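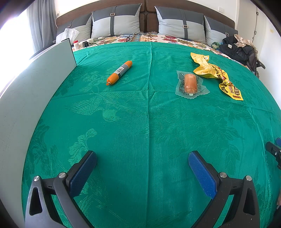
Notebook, November, a little after 4

Back at the desk with coffee, and I want to get this down before the details go soft. Long entry again, sorry to whoever has the book after me.

Today was sausages and wrappers, the sorting work we want ready for the packing room at Giltano. Grasping has had most of our attention this fall, so I made myself look at the items the way Azucena Orozco does. She has worked the returns table over there for years, and when she picks up a package she has decided what it is before her hand closes. The orange sausage in its tight casing is an easy one for her and fairly easy for us: firm, one clear long axis, a gathered end with a clamp. The clear vacuum packet is harder. The meat is short and thick in the middle and the film spreads out flat on every side, so do you go for the meat or for the margin? I have been going for the meat. Azucena goes for the margin, always, with two fingertips, and says that squeezing the middle is how you end up with a leaker. I would like us to try her way for a whole session before we argue about it any more.

Then the empty yellow wrapper. It's twisted in the middle, shiny in the upper part and busy with print in the lower, and it counts as trash, but it still has a little barcode patch on it. At Giltano the handheld scanner will happily read an empty wrapper as stock. The people at the table never get fooled by this and were rather amused that I thought it needed a rule. It does need a rule! I've put it down as: barcode alone is never enough, there has to be something inside.

Session tally is 74 picks for the notebook, 7 of them drops. The drops are in the session sheet with times.

A note on the green cloth. I like it very much as a cloth, and the woven flowers and birds are lovely, but there is a long fold crease right down the middle and a fainter one across it, and I'd like them ironed out before next time. I want to know whether a packet sitting near a ridge behaves differently from one on the flat. The tone-on-tone pattern can stay. The tables at Giltano are scratched and stained in all kinds of ways and a perfectly plain background would be flattering us.

Blue pads: the texture is holding up. There are specks of dust on the right-hand outer bar, so please wipe down the linkages and check the pivot pins while you're in there. Stokville has the spare pads, order number 606, and they like to be phoned.

Now the part I've been chewing on all afternoon. When I was over at Giltano last, I stayed for the break (they had made rice pudding, and you don't walk away from that) and I asked what people thought would happen to the table once the arms come in. I had expected to hear about jobs, and I did, a bit. The plan as I understand it is that the same crew stays on and moves to checking and to the odd cases, and I said so, and I also said that I don't get to make that promise. But mostly they wanted to talk about pace. Right now the person at the table sets it. If something looks wrong, a seal or a label, you stop and hold it up and your neighbor leans over and has a look, and that is how the new people learn. Azucena asked me what the neighbor leans over to look at when it's an arm holding the packet. I didn't have an answer for her. I wrote the question on my hand so I wouldn't lose it on the drive.

There's a second thing in it too. The checking job, as the Chatzigeorgiou people have drawn it up, is a screen and a stool. The table job is standing and hard on the wrists, and I heard about the wrists at length – two of the crew wear braces by the end of a shift. So some of them would be very glad of that stool. Others said they'd be bored silly by lunch. I think we should ask for rotation, half a shift at each, and a hold button at both places that anybody can press without having to explain themselves afterward. I'll put it to Berkedness when we go over the layout and see what the cost comes to.

To do: iron the cloth. A session with margin grasps only. More empty wrappers in the mix, different sizes, some flattened. The Giltano trial list has 28 item types on it and I'd like Azucena to go through it and mark the ones she'd hate to hand over, and the ones she'd give away tomorrow. She has said yes to that, provided I bring the pudding this time.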